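Notes on a toy kitchen study, part two

The survey forms are coded now, all 188 of them, so I can say a little more about the sample than I could in March. The question is still the narrow one I started with: how do makers of play kitchens decide which objects get shrunk, and by how much?

Scale is the first problem. Dollhouse makers mostly state a ratio and keep to it. Play kitchen makers state nothing. In the Grullum sets a cup and a kettle share no common ratio at all. The cup is close to full size, while the kettle comes out at less than half. Children's hands explain part of this, but storage and shipping explain more. A kettle is mostly air, and air costs money to put in a box. 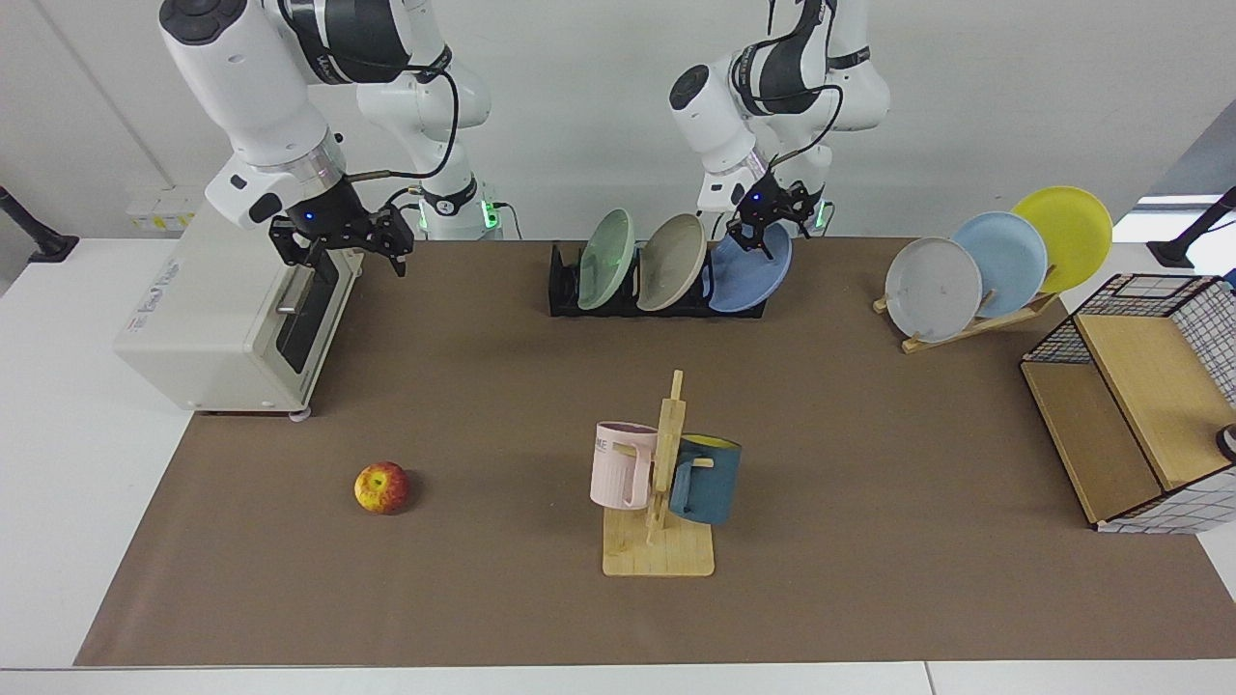 The second problem is dating. Catalogs give a year of sale, which can trail the year of design by a long way. Gindora ran the same molded stove for 23 years and changed only the knobs and the decals. If I date by catalog, that stove counts as a late object. If I date by tooling, it is an early one. I have gone with tooling wherever the mold marks can be read and put a flag in the spreadsheet wherever they cannot. There are 33 flagged rows. I would like fewer.

Material turned out easier than I expected. Painted wood, bare wood, tin, hard plastic, felt. Felt only shows up as food. The Pudow catalogs list felt under "soft pantry" and give it its own page, apart from the wooden fruit, and I have copied that split into my own coding even though it makes the tables wider. 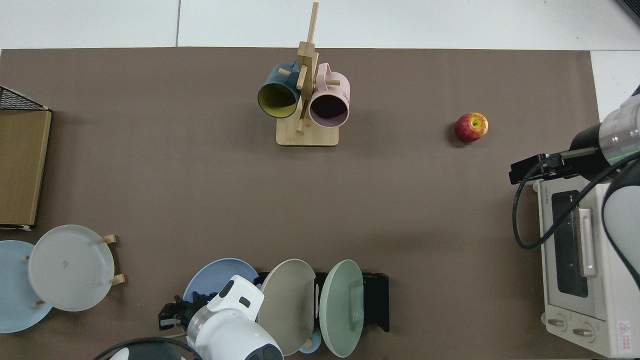

Price I have mostly left out. The Dimitrov collection holds 2,000 loose pieces, and very few of them still have a tag or a box. Without the box, a price is a guess from a matching catalog entry, and the entries often cover a full set. Dividing a set price by the number of pieces gives a figure, but I don't know what that figure would mean for a spoon.

One correction to the last post. I wrote that hanging storage (hooks, pegs, rails) appears only in the larger sets. That was wrong. Two of the smaller Grullum sets have a peg rail, which I missed – it is printed on the instruction sheet and not on the lid.
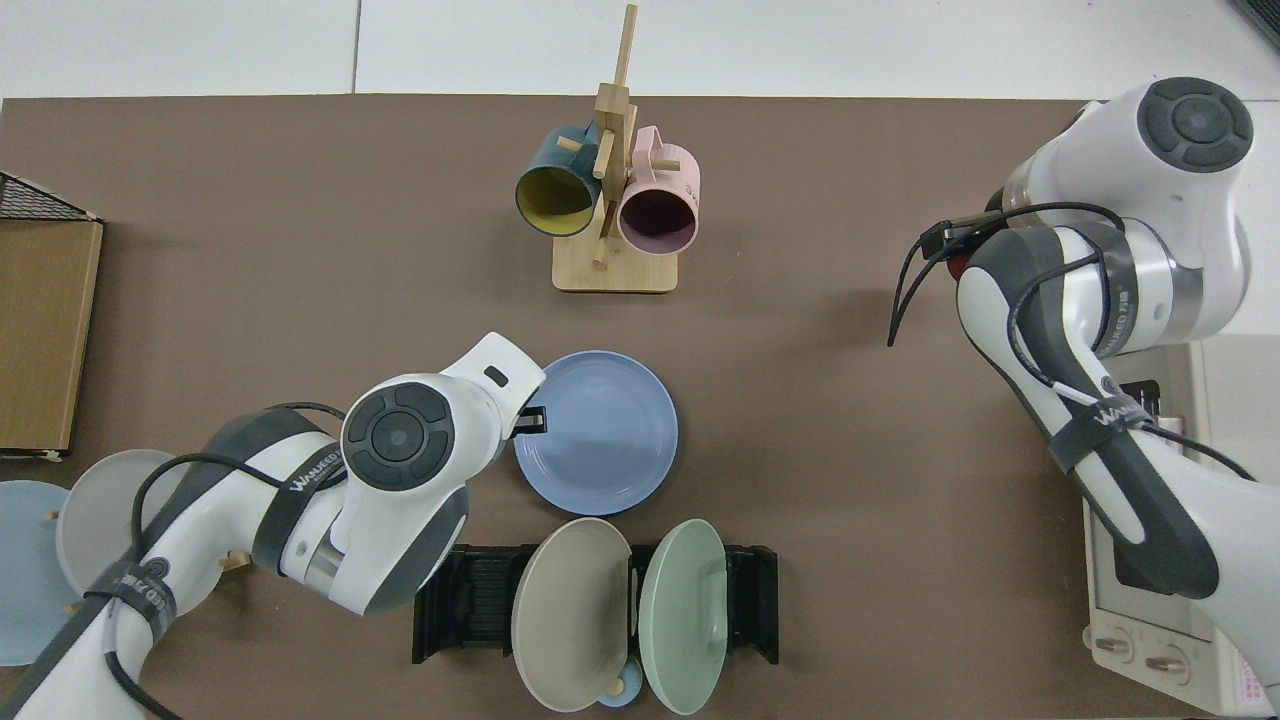
Mug tree with two mugs.

Next I will recode the storage column with the rails included and rerun the table by maker. After that comes the conference abstract, which has a word limit I am already over. If you own a Pudow set with the paper insert still in it, a scan of both sides would help, at any resolution that leaves the part numbers legible.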